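House rules for a robot that lives in a computer

I've spent most of this winter arguing about rules for a robot that can't hurt anyone. It has no weight and no power cord, and if it falls through the floor I press a key and it's back on its feet. So why on earth would it need a code of practice?

That was my attitude when I joined the Paltia project, anyway. We test two-armed robots in simulated houses before the real hardware goes anywhere near a real kitchen. My first week I drove the thing through a wall, laughed, reset it and carried on. Then I got a very polite note asking where I'd logged it. Logged it? It was a pretend wall!

Fair enough, though. The code we work to, which everyone calls the Woslow rules after the town where the first draft got hammered out over a lot of bad coffee, treats a simulated bump like a real one. You write down the joint positions, the room, the speed and what the arms were doing. My first month's log ran to 145 entries (I was not a gifted driver), and reading it back was more useful than any training session I've sat through.

The part of the code I've come round to most is the bit on tight spaces. Our rooms are generated by a program called Lulix, and Lulix has its own taste in decorating. You get purple overhead, patterned tiles in white and dark blue, a charcoal wall facing a pale one, and you still have to treat it as somebody's home. Both grippers up near a narrow gap is the sort of pose where I used to just push on and hope for the best. Now the rule says stop, note the clearance on each side, and move one arm at a time.
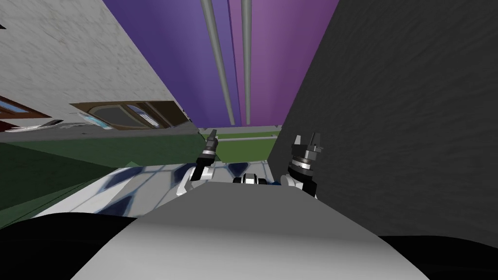

Colour is not a safety feature

My favourite argument of the year was over whether odd-looking rooms should count towards a robot's test hours. The code asks for 80 hours in varied interiors, and one camp wanted only sensible beige ones. I was in that camp, I'll admit. Then we went through 2260 runs, and our beige-trained robot was hopeless the moment it met a dark wall. So the strange rooms stayed in, and I've grown quite fond of them.

What I'd still change

The view from the robot's own body needs a proper section. At the moment it gets half a page, and when you're steering with a big grey torso filling the bottom of your screen you'd like a bit more guidance than that! Gillies, the lab down the road, has a rule that you check the view before every run and write down what the body is blocking. I've pinched it. It adds a minute or so, I grumble every time, and I've put it forward for the next draft, which is due for comment in August.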